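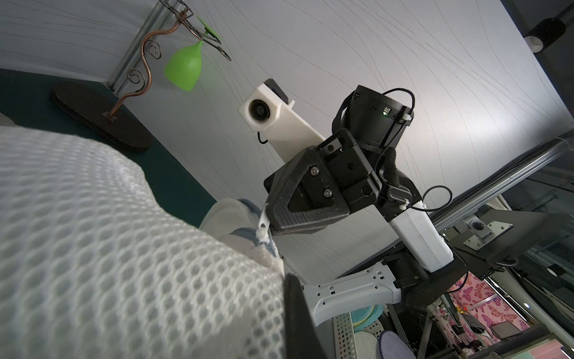
Amado Manalo wrote back on the shared sheet that the madder is fine and the water is the problem: "You're dyeing with soft water and complaining about orange. Put some chalk in and try again before you blame the root."

18 October 2024

So I put some chalk in and tried again, and he's right, and I'm very happy about it!

Setup was the same as the May batch so the two can be laid side by side. Stillcombe fleece, spun to a plain two-ply, alum mordant, madder root from the Jirmont sack (the coarse one, not the powder). Root soaked overnight with a first rinse poured off, then the chalk stirred in by the small spoonful until the strip read just on the alkaline side. I should have weighed the chalk. I didn't. Next time I will, and whoever reads this first should remind me.

Heat is where I was most careful. The pot went up slowly and stayed at 60 C or a hair under. Last time I let it climb while I was on the phone and got that brick-brown that looks nice enough in a basket but isn't what anyone wants from madder. The Fodor hotplate overshoots on the low setting, so turn it off early and let it coast. I wrote this inside the cupboard door too.

Skeins went in damp. Pulled the first after an hour: a soft coral, very even, hardly any streaking where the ties were. Second one stayed in while the bath cooled and then sat the full 24 hours. What a color! Proper red, with a bit of blue in it when you hold it by the window. I have wanted that red out of this sack of root since we opened it. I walked it over to the north window and back again like a kid with a prize.

Third skein was the control, no chalk, same root, separate pot. Orange. A good friendly orange, but orange. I think that settles it for our tap.

Rinsing: the coral skein ran clear on the third change of water, the red one took longer and was still giving a bit of pink when I hung it. Ferenc Szénási thinks that's loose root dust and that a good shake outdoors will fix most of it. Possible. There is certainly plenty of root dust – it was in my sleeves when I got home.

For loose fleece I'm still undecided about bags. Wool in a mesh bag is easy to lift and doesn't get stirred into felt, but the middle of the lump comes out paler unless it's packed very lightly. Skeins don't have that trouble. If we go to fleece for the Kustside order we should do a small bag test first, one tight and one airy, same bath.
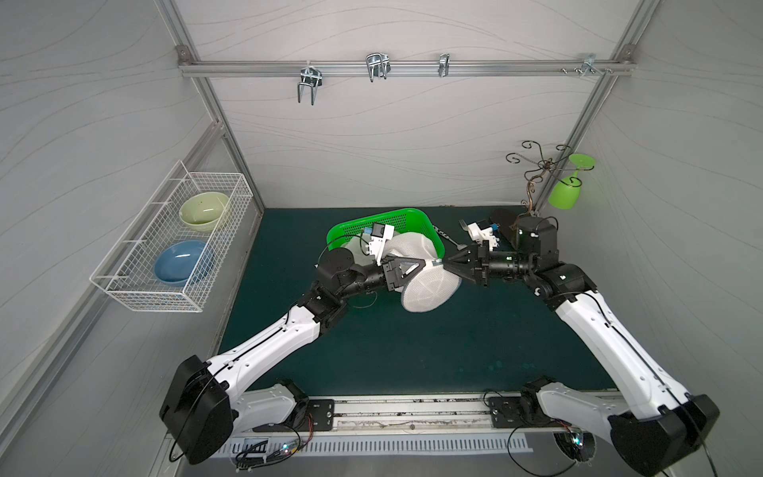
Rail with the hooks free, wire basket on the left wall.

Second use of the bath: strained the root, added nothing, dropped in a test skein plus a scrap of silk that had been mordanted with the rest. The wool came up peach. The silk went a shiny apricot and I'd happily wear it as a scarf. There's probably a third bath in there for pale pink but I ran out of mordanted yarn.

Light test: snipped lengths of all the colors and wound them on card, half under foil. They're on the sill behind the scales. Please don't tidy them away.

To do
– weigh the chalk, write it down this time
– mordant more wool, enough for around 43 skeins if Kustside says yes
– ask Amado whether he bothers pouring off the first soak
– label the Jirmont sack with the opening month
– try the same bath with a pinch of iron on one end of a coral skein; Ferenc wants a plum, and now I do too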